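The Clear Plastic Problem

I've been told off by a lot of people in my career, but never before over how I pick up a piece of packaging.

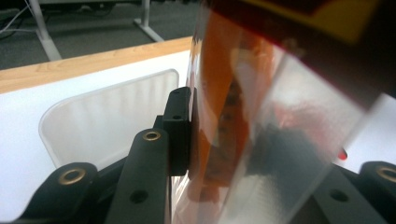

"You're hesitating," said Pallavi Vishwakarma, and she was right. I'd closed the gripper, felt it touch, lost my nerve and opened it again. Apparently that's a terrible thing to teach a robot! She made me start over, and I got it on the third go (my coffee went cold in the meantime, which I'm still a bit sore about).

I was spending an afternoon at Gresau, where Vishwakarma and her colleague Kiran Goel have been chipping away at one of the more irritating problems in robotics: see-through stuff. Depth sensors hate it. Light goes straight through or bounces off at a silly angle, and the robot ends up reaching for something behind the thing it wants. Glare makes it worse, and so does having the camera right down by the fingers, where everything goes blurry just when you need it most.

Their method, which they call Saso, leans on people. You hold a gripper in your own hand, with a camera on it, and go about grabbing things the way you'd like a robot to grab them. No robot in the room required. The recordings train a policy, and the policy gets loaded onto an arm later. Plenty of labs do some version of this. What's new in Saso is where it looks: the training pays extra attention to the last moments before contact, when the reflections on the plastic slide around as the fingers close in.

"We used to throw those bits away as noise," Goel told me. "Then Pallavi asked what would happen if we kept them, and I said nothing would, and I've been hearing about it since November."

The team collected 2,722 demonstrations, then tried the trained arm on 102 objects it hadn't met before. It managed a clean grasp on over half of them. I was hoping for a bigger number, to be fair, but Goel reckons their earlier version would mostly close on thin air, and he looked so chuffed that I didn't push.

Soft packaging still beats it, and coloured contents showing through the plastic can throw it off too. Vishwakarma wants 2 cameras on the next gripper. Goel thinks one is plenty, and they were still arguing about it when I left to catch my bus.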